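Sarance Residence, Room Inspection Checklist
Room 104, sleeping and sitting area
Inspection period: August
Inspector: Iolanda Lacerda
Reviewed by: Josphat Nzioka, Residential Services

Rating key: S = satisfactory, A = attention needed, N/A = not applicable to this room.

Section 1. Access and escape

1.1 Door opens fully and closes without force. S
1.2 Path from bed to door clear of bags, shoes and cords. A
Comment: One extension cord crossed the path at floor level. Resident moved it behind the desk during the visit. Recheck at next inspection.
1.3 Window opens and latches. S
1.4 Evacuation card posted on inside of door. S
Comment: Card is the current version.

Section 2. Heat and electricity

2.1 Clearance of 15 inches between heater and any cloth item. S
2.2 No cloth placed over lamps or power adapters. S
2.3 Outlets and switch plates secure. A
Comment: Plate beside the closet is missing its lower screw. Work request sent to Maintenance (A. Bittencourt).
2.4 Smoke alarm sounds when tested. S
Comment: Tested at 10:40 a.m. Neighboring rooms were told beforehand.

Section 3. Bedding, clothing and soft furnishings

3.1 Throws and blankets laid flat, with no edge trailing on the floor where a person walks. S
3.2 Clothing folded and put away, or placed in the hamper. A
Comment: Laundry was being sorted at the time of the visit. A dark navy knit garment was on the leaf-print throw and had not been put away. Residents may use the bed or sofa as a folding surface, provided that items are put away the same day.

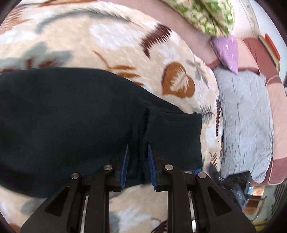
Item 3.2. Navy garment on cream throw, Room 104.

3.3 Cushions and pillows kept off the floor. S
Comment: Floral cushion and lilac-purple pillow noted. Neither was on the floor.
3.4 Mattress cover in place and free of tears. S
3.5 Laundry care labels legible on house-issued linen. A
Comment: Label on one house-issued sheet is worn and cannot be read. Replace from the linen store. The resident's own items are outside the scope of this line.

Section 4. Books and storage

4.1 Stacked books stable and set back from any edge. S
Comment: Books with red and cream spines are stacked against the wall. Resident was advised to keep the stack low and to use the shelf for anything heavy.
4.2 Shelf brackets tight. S
4.3 Closet rod secure under load. S
4.4 Items stored above head height. N/A

Section 5. Cleanliness

5.1 Floor swept or vacuumed. S
5.2 Waste bin emptied. S
5.3 No signs of damp on outer wall. A
Comment: Faint mark below the window sill, dry to the touch. To be measured again in 3 weeks. If it has grown, refer to Plalach Building Care under the existing agreement.

Actions

Extension cord, item 1.2: resident, completed during visit, recheck required.
Switch plate screw, item 2.3: Maintenance, within 6 working days.
Clothing, item 3.2: resident, same day.
House sheet, item 3.5: Kurniawati Pattinasarany, Linen Store.
Wall mark, item 5.3: inspector.

A copy of this checklist is given to the resident. Questions about a rating should be made in writing to Residential Services within 15 days of receipt. Ratings marked A do not affect the resident's deposit unless the same item is marked again at the following inspection.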